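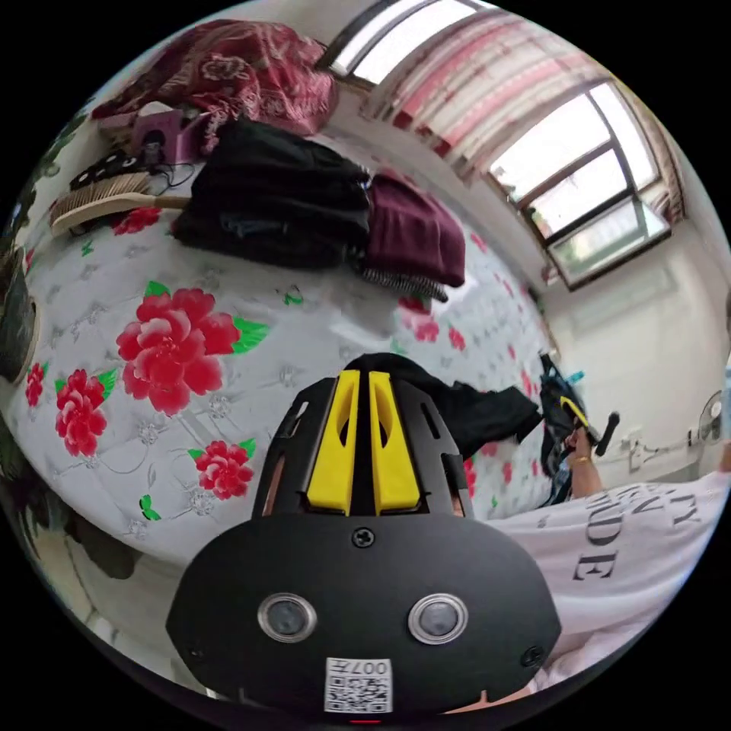
# Plirkon hand-held gripper, good practice kit

Sold as a pair, with one printed rule card per gripper and a spare card for the one that goes through the wash.

The Plirkon is for recording ordinary household handling: folding, sorting, putting away, taking out again. It has two yellow fingers, two lenses and a handle. It also has rules, and we ship them with the product. Tomos Powell wrote the first draft in July and it ran to 20 pages. Alun Cadwaladr got it down to a card.

## What the card says

- **Keep both lenses clear.** Sleeves, hair, curtains and cats are the usual offenders. Wipe with the cloth supplied. Your T-shirt is a cloth, but it isn't the cloth supplied.
- **Leave the label on.** The code on the front ties each recording to its gripper. Peel it off and your afternoon's work belongs to a mystery.
- **Fingers of the gripper only.** If you start a fold with the tool and finish it with your bare hand, mark the take as mixed. Mixed takes are useful. Secretly mixed takes are how Alun spends his evenings.
- **Don't tidy first.** A hairbrush on the bed is allowed to be on the bed. Put away mail, medicine and anything with a name or address on it, then stop.
- **Ask the household.** Everyone who might be seen or heard signs before the first take, including the teenager.
- **Close gently.** The fingers will pinch skin. They're quite good at it.

## Care and checks

Before each session, open and close the fingers fully and check that they still meet straight. Look over the screws on the front plate. If one is loose, snug it up by hand with the small driver in the box. Power tools void the warranty and, in one case, the gripper.

Finger pads are rated for 4,000 closes on fabric. Quilted covers and towels are kind to them, zippers less so. Replacement pads come from Tilteck in packs of four and fit without glue, whatever the forum says.

## In the box

- Gripper pair
- Rule cards and consent forms
- Lens cloth, small driver
- Carry case by Howells (sturdy, brown, no further ambitions)

## Fit with your own rules

The card is house practice and carries no certification. If your site already follows a written safety procedure, that one wins. Cistar customers should use the Cistar consent form in place of ours; it's longer and asks for a middle initial.

Card text last revised 2025-12-22. Earlier cards may be kept as bookmarks.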